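Notebook - food props, table 2
October, started 9:30

Purpose: settle the steamer set for the Masanja layout and write down what goes on the cloth, so it can be put back the same way. Elibariki Lema has the previous layout in his own notebook and will compare.

Cloth is the white one with the dark grid. It does not lie flat toward the right side. Pressing it through a towel helped last time, but the folds came back by the afternoon. Work from the grid lines on the left half where position matters.
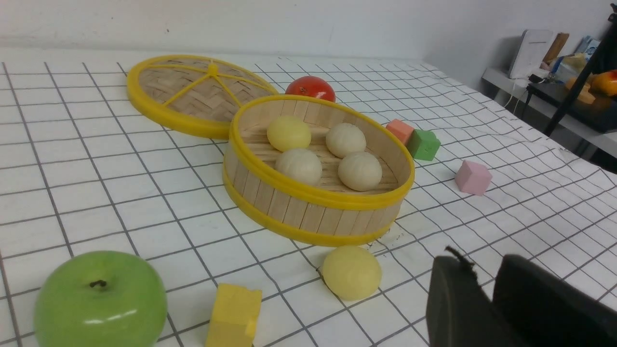
Steamer with four buns in, one out in front. Lid behind left, tomato between lid and basket.

Basket is bamboo with yellow plastic bands top and bottom. Bought through Pritik, item 538 on our list. The woven floor sheds fibers, so brush it out before the buns go in. Buns are of two sorts, smooth pale yellow and white with pleats. Handle the pleated ones from the sides only - the folds pick up dirt and do not wipe clean.

Lid stays off for this layout. Masanja asked for the contents to be open from above, and the lid is to remain on the table as part of the set.
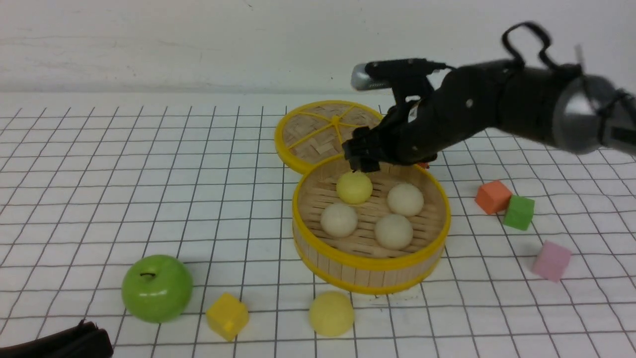
Foam cubes next. Orange and green go side by side to the right of the basket, pink by itself farther out and turned, yellow on the near side. The cubes weigh very little and shift when the cloth is pulled, so they go down last. Apple at near left. I tried it closer to the basket first and it hid the lower band.

Open point: the spare basket from Nulico is 30 mm wider at the rim according to the data sheet. If it is swapped in, the cube spacing has to be redone. I would keep to one basket until the Masanja set is signed off. 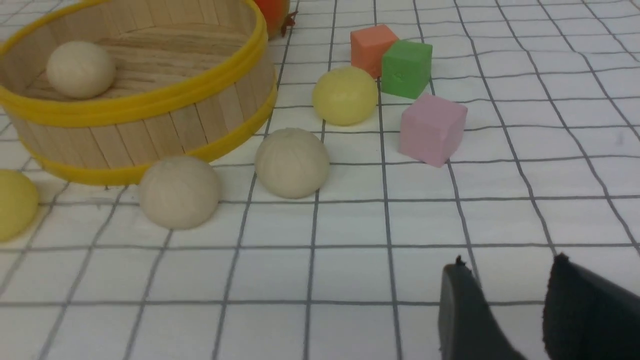
Storage, for whoever packs up. Buns in the shallow tray with paper between layers, cubes in the zip bag, fruit in the Hestia box with the lid clipped. Do not stack anything on the steamer lid. The spokes on the old one cracked under a box of roughly 800 g.

To do:
- brush for the basket floor, stiffer than the present one
- ask Elibariki for his cube spacing
- second cloth, same grid, delivered rolled instead of folded
- label the tray

Stopped 11:40.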